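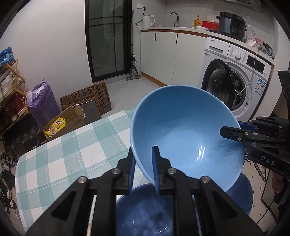 How long does a celebrity rumour stay in circulation after it has been denied?
In the coverage we collected, the median story was still being repeated as an open matter 6 weeks after the denial, and the denial itself was mentioned in fewer than half of the later articles.

Denial and repetition in entertainment news
Student project report, media studies module
June 28, 2026

1. Purpose
The project looked at what happens to a rumour about a well-known person once that person, or their agent, has said it is untrue. Earlier coursework on the module dealt with how rumours start. Less was said about how they end, and we wanted to measure the later part.

2. Material
We used the archives of two entertainment sites, Herkville and Plurnton. Herkville publishes short items, usually without a byline. Plurnton runs longer pieces and a weekly podcast, which we left out. After duplicates and syndicated copies were removed, 567 articles remained. They covered 74 separate rumours. Each rumour had to meet two conditions: a denial that could be dated, and at least one article published after it.

Rumours about health or about children were excluded at the planning stage. The remaining ones concern break-ups, casting, quarrels at parties and award shows, and unreleased songs.

3. Method
Articles were sorted by rumour and then by date. Each was coded for three things: whether the denial was mentioned, where in the text it appeared, and whether the headline presented the matter as settled. Coding was done in Preltden, the annotation tool used in the department. Both coders worked through the full set separately. Where they disagreed, the stricter reading was kept, meaning that a vague phrase such as "the star's team has since responded" was not counted as a denial.

A trial run in March used a looser rule. It produced too many borderline cases and those results are not reported.

4. Results
Herkville mentioned the denial less often than Plurnton, and when it did the mention usually came in the last paragraph. Headlines at both sites tended to keep the question form ("Did they really split?") after the answer was known. Casting rumours ended fastest, as a film's official cast list closes the matter. Quarrels lasted longest. Several came back when one of the people involved gave an interview on another subject.

The longest run in the set was the Vídalín rumour, named after the hotel where an argument was said to have taken place. It was denied by both parties in the same week and was then repeated in anniversary lists, quizzes and an item about hotel bars.

5. Limits
Two sites are a small base. Social media posts were not collected, so an article may have been prompted by activity that we did not see. Deleted articles could not be recovered. The end of a rumour was taken as the date of the last article, and some of the newer ones may still return.

6. Further work
The coding sheet could be applied to the Plurnton podcast if transcripts are made available. Corrections added to old articles were noted in the comments column but have not been analysed.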